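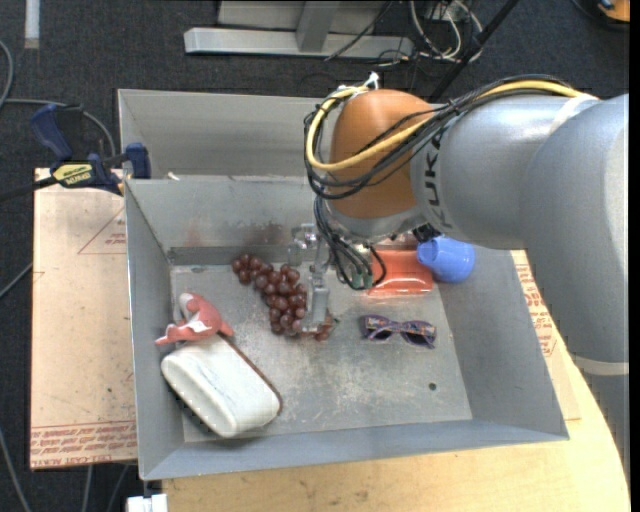
Requena Shallow Sorting Bin

Gray metal bin with sloped sides, so small items slide back toward the middle and are easy to reach. Good for mixed goods such as cups, brushes, sunglasses and toys. Sits flat on any table.

Weight: 17 lb
Finish: gray
Minimum order: 2

Wipe down with a damp cloth. The floor will scuff with use. Put cardboard underneath if you want to protect the tabletop. Ships from our Vandmont warehouse.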